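What's Inside a Computer, and Where Does It Keep Your Stuff?

Have you ever saved a drawing on a computer, gone off to have your supper and a bath and a whole night's sleep, and come back to find it waiting for you? Something in there remembered it! Today we're going to go looking for that something, and we'll meet a few of its neighbors on the way.

A desktop computer often lives in a tall box called a tower. If a grown-up unplugs it, lays it down on its side and takes off the side panel, you can look right in, a bit like looking into a dollhouse. (Please don't try this by yourself. Even an unplugged computer has parts that should be left alone, and the power supply should never be opened at all.)

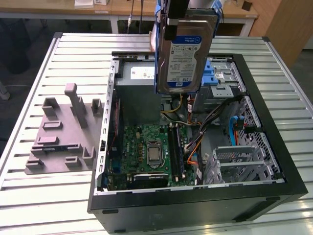 The part that remembers your drawing is called the hard drive. Inside its case are one or more shiny round plates, called platters, that spin very, very fast while the computer is on. A tiny arm skims over them, reading and writing little magnetic spots, and those spots stay put even when the power is off. The label on a drive usually tells you how much it can hold, and the silver-gray one over the open case says 1.0TB. TB is short for terabyte, and a terabyte is a million million bytes. One letter of the alphabet can fit in one byte, so you could write to your grandma every day and still have loads of room left!

Now for the neighbors. The big green board is the motherboard, and all the other parts talk to each other through it. The silver square near its center is the processor, the part that does the thinking, or anyway the adding and comparing that looks like thinking to us. The gray metal box with all those yellow and black wires coming out is the power supply, which takes electricity from the wall and shares it out.

There's memory in there too, called RAM, and it plugs into long, thin slots. RAM is quick but forgetful. When you switch the computer off, whatever was in RAM is gone, so do remember to press Save before supper.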